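# Flillutia, the hand-held gripper

11 Mar 2019

Flillutia is a two-finger gripper you hold in your own hand, which puts it one step ahead of a pair of kitchen tongs and several months behind them in delivery. I started it in August on a bench at the Mutgate shared workshop, where it was going to take two weekends. It has since moved home with me and now has opinions about where I keep my laundry.

The fingers and the wide body are the second version. The first was called Zarinano and had a linkage I'd drawn late at night, with one arm longer than the other by 2 mm. It closed like someone winking. I kept the arms in a drawer as a warning, and then needed the screws.

For anybody building along, the pivot pins are the part to fuss over. I reamed the holes by hand, a little at a time, and threw out 18 outer plates before I got a pair that would swing freely without rattling. The triangular cutouts were meant to save weight. They save very little, but they look as if I did some math.

The pads took another month. Smooth ones let go of cloth, sticky ones wouldn't, and the rubber I'd ordered from Galanis came in a roll long enough to line a bathtub. If you want some, ask. Please ask.

My log stands at 2,448 closes, counted by a little script that I trust more than the hinges. A sock is easy. A towel is fine if you catch an edge. A bedsheet is a whole evening — you pull on one corner and the other three come to see what's going on.

**At the bed, fingers together.** Black body, silver pins, dark pads edged in blue, and a maroon cloth on the orange sheet, wrinkled as ever.

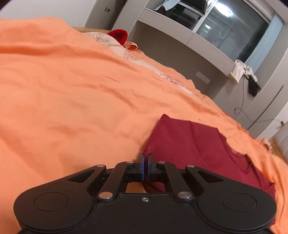 Next on the list is a softer return spring, so that my thumb can go back to its normal duties. After that I want to redraw the body a good bit narrower, and print the plates flat this time, with the holes left undersized on purpose.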